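Skolau Chopstick & Utensil Holder
Item no. 3694
Light color, open top

Home > Kitchen > Table & Counter > Holders

Back in stock. Small batch, 300 pieces, more in November if these go.

Open-top holder for the table or the counter. Chopsticks, a spatula, the odd long stick you use for stirring. Everything stands up, handles where you can reach them. Doesn't need a drawer. Wipe the outside with a damp cloth, wash the inside by hand, let it dry upside down overnight. 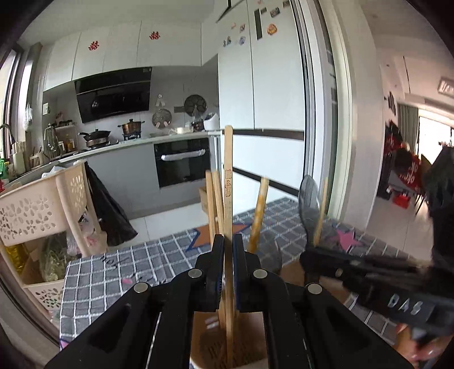

Goes well on a patterned tablecloth or next to a small shelf rack, takes up hardly any room. Long utensils are fine, just put the heavy ones in the middle so it dosen't lean. Not for knives. Not for the microwave.

Utensils, rack and tablecloth not included. Holder only.

Shipping: 56 cents extra per additional holder, same box. Orders over 400 pieces, please write to Halyna Didenko in wholesale first, she needs a few days.

Customer notes

Seija Oksanen: Bought two, one for chopsticks and one for everything else. Second one came a bit late but well packed.

Sebastião Macedo: good size. wish it came in a darker color to

Also from Skolau: Nieminen shelf rack, Stodance table cloths, Prostham spoon rest (sold out untill further notice)

Page updated July 8, 2021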